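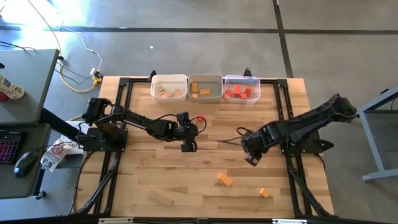
¿Con qué frecuencia hay que aceitar una encimera o una mesa de madera maciza? Es, con diferencia, la pregunta que más nos llega al taller, y la respuesta depende mucho de la vida que lleve la pieza. Una tabla de cocina que se friega a diario pide aceite cada mes; una mesa de trabajo puede aguantar medio año tan tranquila. Los tableros de listones unidos, como el de tono claro de la foto, agradecen que se les dé también por los cantos y por debajo, que casi siempre se nos olvidan. Si echa unas gotas de agua y la madera las bebe enseguida, ya toca.

¿Qué aceite me recomiendan?
En Pesura usamos desde hace años el Tavby, que no amarillea demasiado y se extiende muy bien con un trapo de algodón viejo. El aceite de oliva de la despensa, por favor, déjelo para la ensalada — se enrancia y luego huele, y quitarlo es una pena de trabajo.

¿Cuánto tengo que esperar entre mano y mano?
Un día entero, y si el tiempo viene húmedo, dos. Retire siempre el sobrante a los veinte minutos con un paño limpio. Los trapos usados extiéndalos al aire libre hasta que estén bien secos, nunca hechos una bola, que pueden prenderse solos.

Se me ha quemado con una cazuela. ¿Tiene arreglo?
Casi siempre sí, no se disguste. Lije a favor de la veta con grano 120, siga con 240 y vuelva a aceitar la zona y un buen trozo de alrededor, para que no quede el parche.

¿Hacen el lijado a domicilio?
Sí, en Castillo y los pueblos vecinos. Desde junio lo lleva Danylo Onyshchenko, que tiene unas manos estupendas y mucha paciencia con las preguntas. Llame con 10 días de margen, si puede.

675 veces compartido · 3 comentarios

Maribel: Hice lo de las gotas de agua y madre mía, se las tragó todas. Esta tarde me pongo con ello, ¡gracias!

Joseba T.: ¿Sirve igual para una mesa de roble que estuvo barnizada?

Pesura: Hola, Joseba. Sirve, pero antes hay que quitar todo el barniz, también el de las esquinas. Con el barniz puesto el aceite se queda arriba, pegajoso.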